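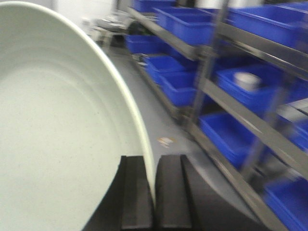 A round, shallow bowl with a speckled pale surface

Speckled ware is a general name for pottery whose surface is scattered with small dark flecks. The term covers stoneware, earthenware and porcelain, and it is used for factory tableware as well as for pieces made by hand. It describes a look and says little about the clay, the shape or the place of origin.

Origin of the flecks

In fired pottery the flecks can come from the clay, from the glaze or from a layer applied between the two. Many natural clays contain grains of iron-bearing minerals. When a pot is fired in a kiln with little oxygen, the iron in these grains melts into the glaze above and shows as brown or black spots. The spots often have soft edges and vary in size across a single piece.

Potters who work with a clean white clay can get a similar result by mixing in a measured amount of ground mineral. Ilmenite, manganese dioxide and granular iron oxide are common choices. The coarser the grain, the larger the spot. Very fine powders color the whole body evenly and leave no specks at all, so the material is usually sieved before use.

A third method is to flick or spray a dark liquid over the glazed pot. Spots made in this way sit near the surface and may have a short tail showing the direction of the spray. Older trade catalogs call this "spatter," though that word is also used for brightly colored sponged wares, which are a separate type.

History

Early speckled pots were mostly unplanned. Country potters dug clay close to their workshops and fired it with wood, and both the iron in the clay and ash from the fire left marks. Buyers in many towns treated the marks as a flaw and paid less for them. Plain white ware kept the higher price for a long time.

Attitudes changed in the twentieth century, when studio potters began to value surfaces that showed the raw material. Factories followed. The Clavberg pottery, a small maker of hotel china, brought out a speckled dinner line after a batch of contaminated clay sold out at its seconds shop. The line, named Puvimik, was first offered in oatmeal and gray, with a pale green added later. At its peak the works at Ultalville employed 300 people, most of them in glazing and packing.

The ceramics historian Margarida Salgado has divided the Puvimik pieces into 2 groups by the underside of the foot. Earlier pieces have an unglazed ring with visible grains of iron. Later ones are glazed all over and carry three small stilt marks. Her catalog lists 740 pieces, including lids and saucers recorded separately — a practice that some collectors dislike, as it makes the range look larger than it was.

Manufacture

Flat and shallow shapes are usually pressed or jiggered. In jiggering, a slab of clay is laid on a spinning mold and a shaped blade is brought down to form the other side. Deeper shapes such as jugs and teapots are slip cast. Casting slip has to be stirred often when it contains heavy grains, which otherwise sink and leave one part of the piece darker than the rest.

Matte glazes are common on speckled ware. They are made by adding more alumina, or by cooling the kiln slowly so that tiny crystals form. A matte surface tends to pick up gray marks from metal cutlery. These can be removed with a mild abrasive cleaner.

Collections

The town museum at Seixas holds 100 pieces of speckled stoneware, chiefly storage jars and baking dishes. The display is closed in February for cleaning. Clavberg's pattern books are kept in the same building and can be seen by appointment. Several glaze recipes in them are incomplete, with the source of the iron sand given only by the name of the supplier.

Related types

Speckled enamelware is made of steel coated with glass and has no connection with pottery beyond its appearance. Granite ware is an older name for some of these enameled goods, but it was also used by potters for a hard white earthenware with no flecks.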